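Edge-First Grasp Selection for Picking Up Garments from Upholstered Furniture

Project report, Robotics Laboratory Course
Authors: Rosemarie Lenz, Oona Eskola

1. Background

Picking up a shirt from a table is a fairly well covered problem. The table is flat, hard, and known in advance, so the gripper can be driven down until it makes contact and then closed. A sofa seat gives way under the fingers, its surface is curved, and its cover is itself a fabric that can be pinched. In the first weeks of the project our gripper closed on the sofa cover nearly as often as on the clothing.

The previous course project at our lab, Flarnis, selected grasp points from the highest point of the garment in the depth image. This works for a shirt that has been dropped in a heap. When the garment lies low and elongated, the highest point is often a shallow fold in the middle, and a pinch there tends to slide off or take only one layer. We wanted to know if starting from a hem or cuff would be more reliable on a soft surface.

2. Method

The arm is controlled through Cliria, the lab's motion library, which we used without changes. The only camera used for grasp selection is the small one at the wrist. A fixed overhead camera was available but was left out on purpose, as the method should also work in rooms where none can be installed.

Each attempt has four stages. The arm first moves to a viewing pose over the seat. A segmentation network, fine-tuned on 400 hand-labeled wrist images, then separates garment from upholstery and marks edge pixels as either hem or fold. The candidate with the longest straight hem segment is chosen, and the gripper is rotated so that one finger comes down on the garment side of the hem and the other on the upholstery side. Last, the fingers descend at reduced speed until the motor current rises, back off by 2 mm, and close.

The back-off step was Eskola's suggestion and made the largest single difference during tuning. Without it the fingers stay pressed into the cushion and gather up the cover together with the hem.
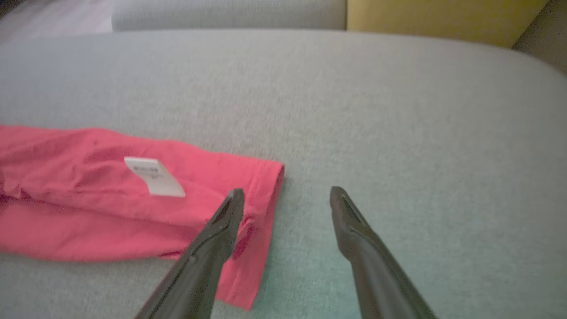

Does the color of the garment matter to the edge detector?

Less than we expected. Strongly colored clothing on gray upholstery is separated cleanly in nearly every view, but the decision between hem and fold depends mostly on the stitched seam line. Gray clothing on a gray seat was harder to segment, and once it was segmented the hem was found at a similar rate.

3. Test procedure

We used 5 garments: two cotton tops, a knitted sweater, a pair of children's leggings, and a thin scarf. Each was dropped by hand from above the seat and not rearranged. The baseline (highest point) and our method (edge first) were run on separate drops, in alternating order. An attempt counted as a success if the garment was lifted clear of the seat and held for 4 seconds with no upholstery caught between the fingers.

4. Results

Edge-first selection did better than the baseline on both cotton tops and on the leggings. On the sweater the two methods were close. The ribbed cuff is thick enough to grasp well, but the network sometimes took the ribbing for a set of folds and rejected it. The scarf was worse with our method. Its edge is rolled and has no visible seam, so the detector often returned no candidate and the attempt was aborted.

Most remaining failures on the cotton tops had one of two causes. Either the hem was facing down and hidden, or the sewn-in label was taken for a piece of hem – its border is straight and has high contrast. We added a minimum length for hem segments, which removed most of the label errors but also discards some short, usable cuffs.

5. Limitations and further work

All tests were done on one sofa, and the back-off distance was tuned to its cushions. A firmer or softer seat would need a new value. Lenz has started a version that estimates stiffness from the motor current during descent – this is not finished and is not part of the results above. The labeled images and the detector weights are stored in the Vernusby folder on the lab server, along with the aborted attempts.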